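Putting the fruit away

The box of play fruit has been sitting in the hall closet since December, and this month I finally went through it. It came from Alfie Bainbridge, who was clearing out his place on Furnival and didn't want to haul it up to Hosdale with everything else. I said yes before I asked how much there was.

The job is simple enough. Fruit goes from bag to plate to get looked over, and whatever is worth keeping goes back in a bag. I use the thin white bags with the citrus and leaves printed on them, a pack of 50 from Demum. They weigh nothing and you can see through them, so I don't have to label anything. The plate is the speckled gray one that lost its partners years ago.
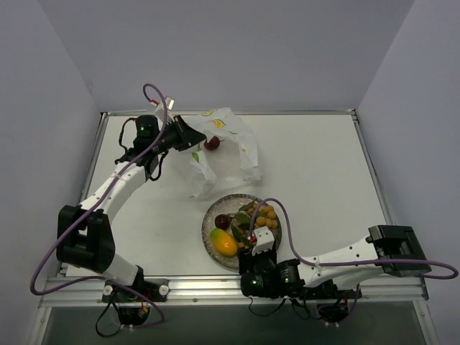

Marlene wrote in to say that thin bags are a mistake for anything with a stem, and that she moved all of hers into shoeboxes after the third one tore. She may be right. I have had a couple of small holes so far, both near the bottom, and I just turned those bags into trash liners. Shoeboxes take up more shelf than I have.

Stems are the real trouble, though. The dark red one has a thin green stem sticking out of the side, and I have never been sure if it was meant to be a plum or a passion fruit. The old Arnameo list that came in the box calls it item 2112 and leaves it at that. I've settled on passion fruit. The orange one could be a kumquat – it's the right shape for it, even if the size seems off.
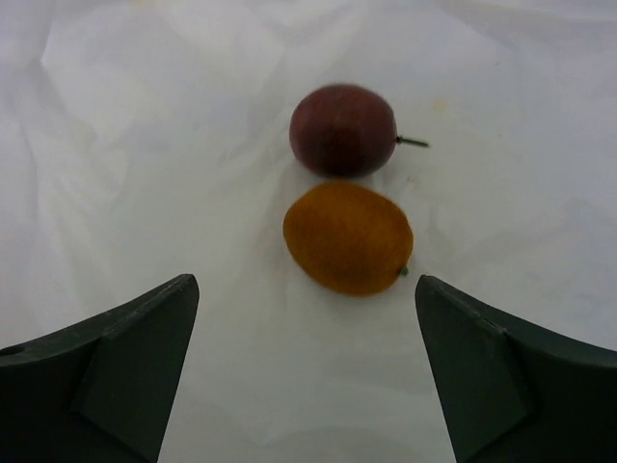

I put a white cloth down for checking colors. It's an old sheet with a faint stain on it that has been through the wash more times than I can remember, and it doesn't bother me. Dark fruit shows up well on it, and so does any dust that comes off.

For cleaning I use a barely damp rag and a drop of dish soap. The smooth ones take a few seconds each.

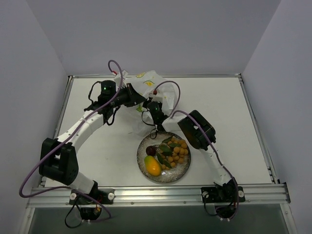 Roughly 29 pieces are staying. The rest go to my sister, who has a play kitchen to fill. I pack the heavier ones first and fold the top of the bag over once, without a knot. Knots stretch the plastic and then I end up cutting it.

The kiwi gets handled differently. It has that fuzzy surface, so no rag and no soap – I go over it with a dry toothbrush and put it in last, where nothing can press the fuzz flat.

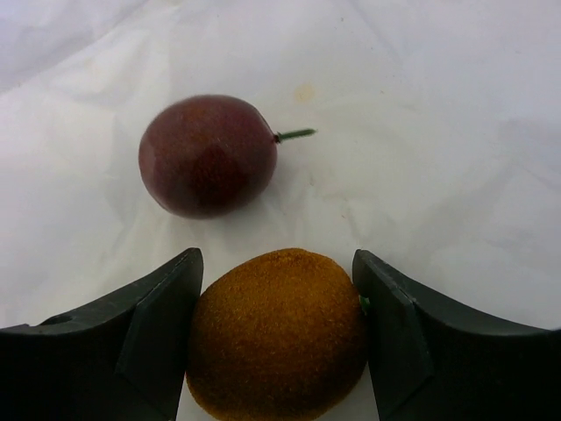

What's left to do

The closet shelf needs wiping before any of this goes back. I also want 3 more hooks on the inside of the door so the bags can hang. If Alfie wants any of it back, he should say so before I get the drill out.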